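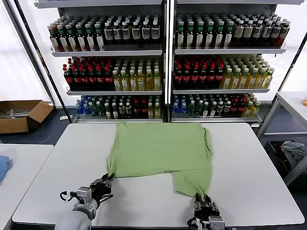 ok laundry thread bc I am folding staff shirts for the Dristlow street fair and I have opinions

doing it in the stockroom at the shop, only place with a table big enough. drinks shelves are right there so I'm "on break" every 3 shirts

the light green ones are the WORST. soft fabric, slides everywhere. you get the bottom half nice and square and then one side flops down and you start over

sleeves. why. you tuck one in and it bunches right back up

Malou Riis folds hers in thirds, lengthwise first, then up from the hem. Walter Tello rolls his like a burrito. Walter's shirts look like he slept in them. just saying

my way: lay it flat, smooth from the collar down, sides in, bottom up, flip. dont yank the corners or the hem goes wavy

21 shirts total. Ok-hee wants them sorted by size by 900 tomorrow morning (yes she writes it like that, no colon)

update, somebody asked about the green tea. yes we carry it, middle shelf, yellow bottles w the green caps. it outsells the water every May, no idea why

also blue caps = water, bottom shelf. pls stop asking me at the register lol

got thru the mediums. larges are easier imo, more fabric to hold on to

Mercedes says use a folding board. Mercedes I have a piece of cardboard and a dream

wait are we supposed to leave the size sticker ON?? Fiachra pls answer your phone

ok he says take them off. I have already folded 9 with them on

peeling stickers now. one left a gummy patch on the chest, does rubbing alcohol work on cotton or do I just wear that one myself

restarting the smalls after I eat somthing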